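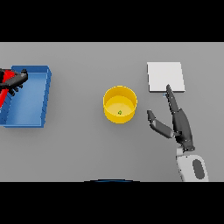
Steinarsdóttir m'a écrit le mois dernier que son annonce était restée en ligne tout l'hiver sans une seule candidature sérieuse, et qu'elle commençait à croire que plus personne ne voulait faire de l'ordonnancement d'atelier. J'ai lu son annonce. Trente-deux lignes d'exigences, pas un mot sur le salaire, et une phrase sur « l'esprit start-up ». On l'a réécrite ensemble en une matinée et elle a reçu ses premières réponses dans la semaine !

Voici donc la méthode, étape par étape, pour rédiger une offre d'emploi technique qui donne envie de répondre. Elle vaut pour un poste de technicien de maintenance comme pour un chargé de planification, et elle demande surtout un peu de patience au début.

Étape 1 : passer une heure avec quelqu'un du métier

Avant d'ouvrir le traitement de texte, allez voir une personne qui fait déjà ce travail. Demandez-lui de raconter sa journée d'hier, dans l'ordre, avec les interruptions et les coups de fil. Notez ses verbes à elle : régler, relancer, commander, dépanner. Ce sont eux qui iront dans l'annonce. Si le poste est nouveau, cherchez quelqu'un dans une entreprise voisine (les gens adorent parler de leur métier, profitez-en).

Étape 2 : trier les compétences en deux colonnes

À gauche, ce que la personne doit savoir faire le premier jour. À droite, ce qu'elle peut apprendre chez vous en six mois. Soyez sévère avec la colonne de gauche : quatre ou cinq lignes au maximum. Une habilitation électrique peut y figurer si le poste l'impose dès l'arrivée. La maîtrise de votre logiciel maison, jamais, puisque personne ne peut l'avoir apprise ailleurs.

Chez Cindthorpe, où j'ai travaillé sur une série de postes en maintenance, la première version demandait dix ans d'expérience. Le chef d'équipe en avait sept. On a remplacé la ligne par « vous avez déjà diagnostiqué seul une panne sur une ligne automatisée », et les candidatures ont changé du tout au tout.

Étape 3 : choisir un intitulé que les gens tapent vraiment

« Ninja de la production », non merci. Reprenez l'intitulé courant et précisez-le avec un seul élément : l'horaire, le secteur ou la ville. Par exemple :

Technicien de maintenance, équipe de jour, Evville

Pensez aussi à la forme féminine, écrite en toutes lettres si la place le permet.

Étape 4 : donner le salaire, les horaires et le lieu

Je sais, c'est la partie qui coince. Mettez-la quand même, et tout en haut. Une fourchette étroite suffit, avec les primes à part. Indiquez si le train ou le bus arrive à temps pour la prise de poste, et combien de week-ends sont travaillés. Sur les 841 annonces que j'ai relues pour préparer mes ateliers, 70 seulement donnaient ces trois renseignements au complet. Vous voyez la marge que ça vous laisse !

Étape 5 : écrire court

Visez une page, qui se lit sur un téléphone pendant une pause. L'ordre qui marche bien chez moi :

Le poste en deux phrases
Salaire, horaires, lieu
Ce que vous ferez la première semaine, puis au bout de trois mois
Ce qu'il faut savoir en arrivant
Ce que vous apprendrez ici
Comment répondre, et à quelle date vous aurez des nouvelles

La présentation de l'entreprise peut tenir en trois lignes à la fin. Gardez le reste pour l'entretien.

Étape 6 : alléger la candidature

Un CV et un numéro de téléphone, c'est déjà bien. La lettre de motivation décourage beaucoup de bons techniciens qui sont à l'aise avec une machine et beaucoup moins devant une page blanche. Remplacez-la par une question concrète, du genre « racontez-nous une panne qui vous a donné du fil à retordre ». J'ai lu des réponses passionnantes, parfois en quatre lignes tapées depuis un parking.

Testez le formulaire vous-même avant de publier. Celui de Zadel comportait 36 champs obligatoires, dont le code postal du lycée. Il en reste huit.

Étape 7 : répondre à tout le monde

Fixez un délai et tenez-le. Cinq jours ouvrés, c'est faisable même dans une petite structure, à condition de bloquer un créneau dans l'agenda (le mien est le mardi à 9 h). Un refus poli et rapide laisse un bon souvenir, et j'ai déjà vu une candidate écartée au printemps être embauchée à l'automne sur un autre poste.

Et si personne ne répond ?

Laissez passer deux semaines, puis changez une seule chose à la fois. D'abord l'intitulé, ensuite la colonne de gauche, enfin la fourchette. Faites relire l'annonce par une personne de l'atelier en lui demandant si elle postulerait. Son silence vous en dira long.

Modèle d'annonce vierge et grille des deux colonnes : voir la page Documents.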